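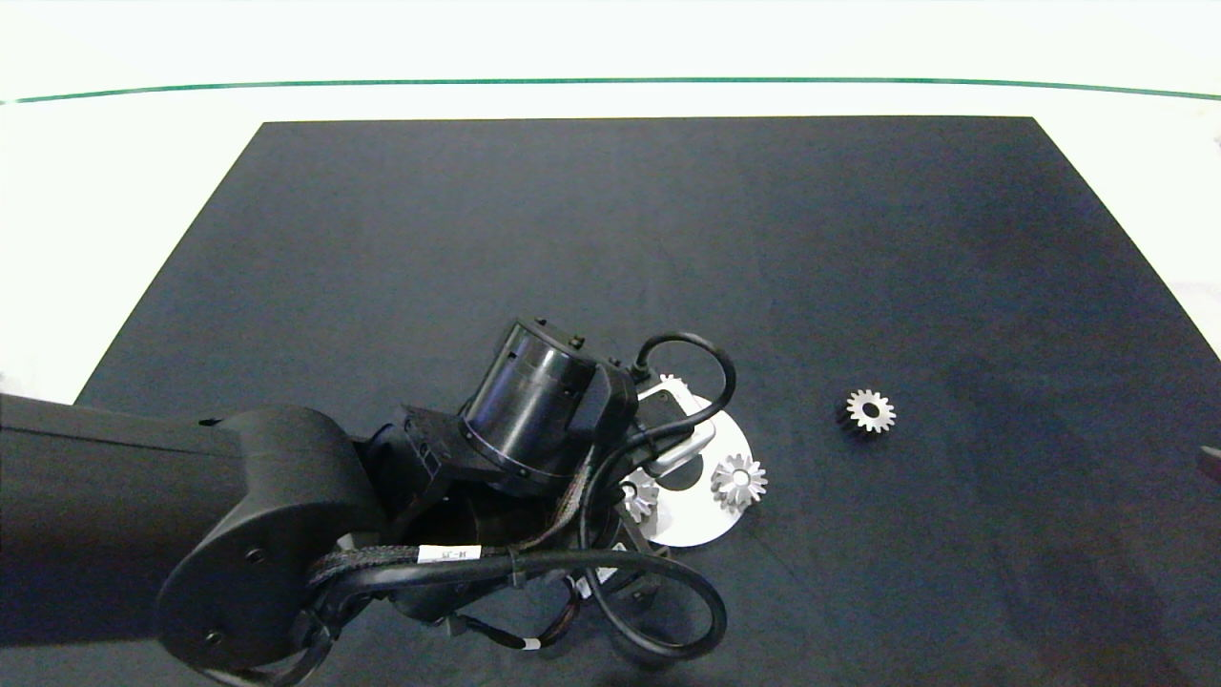 Comment apprendre à une équipe de lycéens à faire saisir des engrenages par un bras robotisé, en partant de zéro ?

Commencez par une seule pièce, toujours posée au même endroit, et ne passez à la suivante que lorsque les élèves savent dire pourquoi une prise a raté. Comptez deux séances pour la prise, une pour la dépose, et gardez l'assemblage pour plus tard.

Détail posté par Euan Skinner
Merci pour la réponse express, mais je donne le contexte, il a son importance. J'encadre l'atelier robotique du lycée et nous sommes inscrits à la coupe Rasar, catégorie manipulation. L'épreuve consiste à ranger des engrenages sur un plateau, puis à les reprendre un par un et à les présenter face au jury. Mes élèves ont voulu tout faire d'un coup. Ils ont écrit un programme de 459 lignes qui gère sept cas d'erreur, dont deux qui ne peuvent pas se produire, et qui attrape très bien le vide. Le vide, lui, ne rapporte pas de points. Nous avons commencé en avril et je voudrais savoir dans quel ordre reprendre les choses sans vexer l'auteur des 459 lignes, qui est aussi le seul à savoir où est rangé l'adaptateur.

Rocío Goicoechea
Gardez le programme, mais débranchez-en les trois quarts. J'anime le club Drindus depuis quelques saisons et on a eu le même, en plus long.

Ce qui a marché chez nous :

1. Faire bouger le bras à la main, sans code. Chaque élève amène la pince au-dessus de la pièce et la referme. C'est lent et tout le monde soupire, puis ils se rendent compte que leur point d'approche était faux depuis le début.

2. Choisir une orientation de prise et s'y tenir. Un petit engrenage peut se prendre à plat, sur la tranche, par le moyeu... Chaque élève a sa préférence et la défend comme une opinion politique. Chez nous on tranche par vote, et le perdant tient le chronomètre.

3. Regarder la prise depuis la pince elle-même. La vue de dessus est jolie sur l'affiche du club, mais elle ne dit pas grand-chose de l'endroit où les doigts touchent les dents.

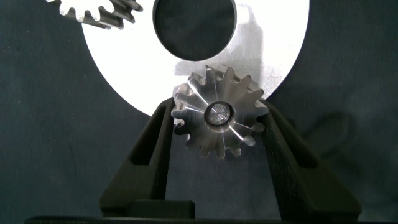
Pignon tenu par sa denture, entre les deux doigts, devant le disque blanc.

Sur ce genre de vue, demandez-leur deux choses : où est le contact de chaque côté, et est-ce que les deux points sont face à face. S'ils sont décalés, la pièce va pivoter au moment du serrage. Ne le dites pas. Laissez-les serrer, et ramassez la pièce ensuite.

4. Noter les essais. Un cahier, une ligne par essai, « tenu », « glissé » ou « tombé ». Nous en faisons 100 avant de toucher à la vitesse. Oui, c'est pénible. Un élève avait rempli tout le sien dans le bus, avec une régularité admirable, et un taux de réussite que l'industrie nous envie encore.

5. Varier la denture seulement après. Un engrenage droit et un conique ne se laissent pas pincer de la même façon : sur le conique, l'appui est en pente, et une prise un peu haute chasse la pièce hors des doigts. Baissez le point de prise par petites touches et refaites le cahier.

Pour le logiciel, on utilise Unside parce que c'est ce qui était installé sur les postes. Je n'ai pas d'avis plus noble à offrir.

wattmetre_triste
Mettez plus de force. Nous on serre à fond et ça tient.

Rocío Goicoechea, en réponse à wattmetre_triste
Ça tient, oui. Ensuite il faut lâcher au bon endroit, et là la pièce saute. On vous a vus à la dernière rencontre, c'était très vivant.

pignon_fou
Je complète, côté jury cette fois (j'ai donné un coup de main aux épreuves de la coupe Wickramasinghe, dont le règlement ressemble beaucoup à celui de Rasar).

Ce que regarde le jury
La face de l'engrenage doit être lisible, donc tournée vers lui, et la pièce ne doit pas bouger pendant la présentation. La vitesse ne compte qu'en cas d'égalité. J'ai vu des équipes gagner du temps partout pour finir avec une pièce de travers, l'air très fières. J'ai aussi vu une équipe très lente passer devant tout le monde, et c'était long, on a eu le temps de prendre un café.

Les fonds sombres et mats posent moins de soucis que les plateaux clairs. Sur du blanc, un métal brillant se confond vite avec son support, et la détection de contour invente des dents. Faites vos réglages avec le plateau en place, sous l'éclairage que vous aurez vraiment - ou au moins sous une lampe aussi méchante.
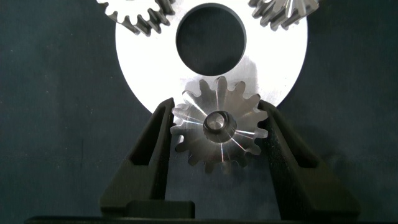
Le jour de l'épreuve
Arrivez avec un programme court, imprimé. Prévoyez une position de repos où la pince est ouverte et haute, avec un bouton pour y revenir, et vérifiez que les câbles suivent le poignet sans tirer sur toute la course. Chez nous, plus de 38 équipes étaient passées quand quelqu'un a remarqué que la table de droite penchait. Apportez un niveau à bulle. Ne comptez pas sur le nôtre.

Euan Skinner
Merci à tous, même à celui qui serre à fond. On a repris à l'étape 1. L'auteur des 459 lignes a accepté d'en mettre une partie en commentaire, il parle d'une « mise en réserve ». La première prise à la main a été faite par l'élève qui n'avait rien codé du tout, l'ambiance est donc un peu fraîche. Une question encore, pour Rocío : le cahier d'essais, vous le faites tenir par un seul élève ou ils tournent ?

Rocío Goicoechea
Ils tournent tous les dix essais. Et jamais dans le bus.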